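Ralangate, the two-armed tidying robot: a chat with Kauko Kuusisto

Kettle on, recorder on, most of an hour gone before we got to the robot. Kauko Kuusisto builds in a shared workshop and finishes at home. The machine is called Ralangate - "a name off an old map, no meaning". Two arms, a gripper on each, and a software layer he calls Meluvgate that he has rewritten more often than he'd like.

Why tidying? "Dull job, hard job. Chess is easy by comparison. Try picking up a scrap of card."

Thin stuff is the trouble. The first fingertips were bare printed plastic, hopeless. Card slid straight out. The ones on now are black, rounded, and he won't say what's in them. "Ask me in April."

He logged 300 grabs in the workshop before bringing it home. 29 drops in the last batch, mostly flat things. Was he pleased? "No. Well, a bit." Home is worse than the workshop, he says - the light shifts, the furniture is soft, stuff ends up where you didnt put it. "On a bench I know where everything is. By a sofa I know nothing."

And the cables? Long sigh. He has rerouted them 16 times. "They catch. I tie them, they catch somewhere else." A neighbour at the workshop, Hämäläinen, wants him to run everything inside the arms. He's resisting, mainly becuase it means taking both elbows apart again.

Cost he won't discuss. Time, yes: 30 evenings on the wrists alone. Next up, a slower close on the fingers, then softer things. Cloth. "Cloth is a nightmare. I'm looking forward to it."

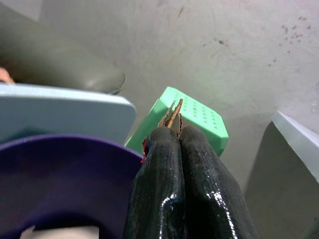
The grip close up, and the two arms by the sofa with the purple bin

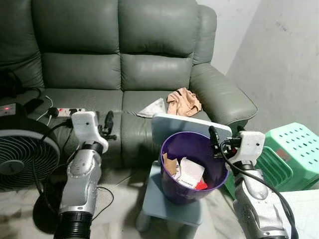

Words: Nusrat Ghumman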